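Colchão de placagem Veltow 76

Uso este colchão há duas épocas nos treinos dos juniores e já não o troco por outro! São 14 quilos, ou seja, um miúdo carrega-o sozinho até ao meio do campo (e queixa-se na mesma). A capa aguenta pitões, lama e os placadores mais entusiasmados – o Kayode Garba deu-lhe mais de 500 pancadas só em outubro e as costuras nem mexeram.

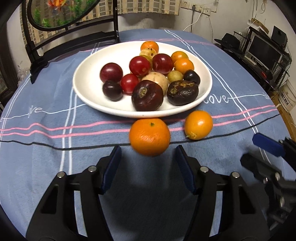 Taça branca com fruta, mesa de toalha azul.

Há em azul ou preto, com 52 cm de diâmetro. As pegas suplentes vendem-se à parte.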